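Vavham Mezzanine Users' Group
Minutes, December 2023

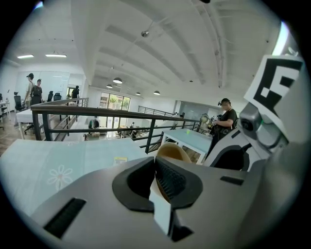 1. Last minutes. Approved, after the May figure for paper cups was corrected from 3,000 to 271. The larger number had been enjoyed while it lasted.

2. Tablecloths. The pale blue one with the flower stays. Garrido offered a plain gray replacement and was thanked at some length. Stickers are to come off cloths before washing – the last wash set one permanently.

3. Cups. Costell will supply tan paper cups in sleeves of 100. A member reported a sleeve of 99. The matter was noted, and will go on being noted.

4. Railing. No cups on the handrail, full or otherwise. The café downstairs has written again, more briefly this time.

5. Small white table. Oltetti would like it moved nearer the stairs. Deferred for the third meeting running.

6. Any other business. Whoever has the key to the cup cupboard, please return it. The meeting closed when the cookies did.

Contact: Vavham front desk | © Vavham Mezzanine Users' Group | Back to top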